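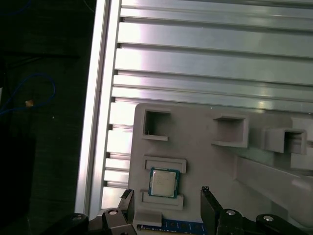 Slatted aluminum work surface, gray tray

From: Drita Đorđević
To: astonlow-ringside list
Date: 19 Jul 2026
Subject: Re: Astonlow card, who's in and who's out

Quick one, typing between bus stops.

Remedios Palacios wrote:
> Can somebody confirm the main event? Poster still says Softić vs.
> Mbwambo for the tag belts but I heard Živko is hurt. Also is it
> still the old hall or did they move it to Colgate? My brother is
> driving in and wants to know before he buys.

Old hall. Colgate was the June show, 331 paid, they're not going back this summer.

Živko is NOT hurt. He sat out the six-man in June with a bad shoulder, been back training two weeks. But the tag match is off anyway. It's now Živko Softić vs Faraji Mbwambo, singles, no time limit, for the Drolitz title. Costel Stojanović vacated it when he signed up north, so somebody walks out with it that night. New poster is comming, ignore the one on the door.

Rest of card as I have it:
Ionescu vs. winner of the battle royal
women's four-way, names TBA (I know two, can't say)
masked guy from last time, opponent open

Tickets: 664 seats on sale, 219 left as of this morning. Ringside is gone. Balcony is fine, better than fine for the battle royal imo, you see all the sneaky stuff behind the ref.

Remedios tell your brother to park behind the school, the front lot fills up by six. And doors are at 5:30, bell at seven, not 7:30 like the poster. Another reason to ignore the poster.

My pick is Faraji by pinfall, maybe 20 minutes. Živko's great but that shoulder is going to get worked over all night and he never did learn to protect it. Would love to be wrong, his entrance alone is worth teh ticket.

If anyone has a spare ringside let me know off list.

Drita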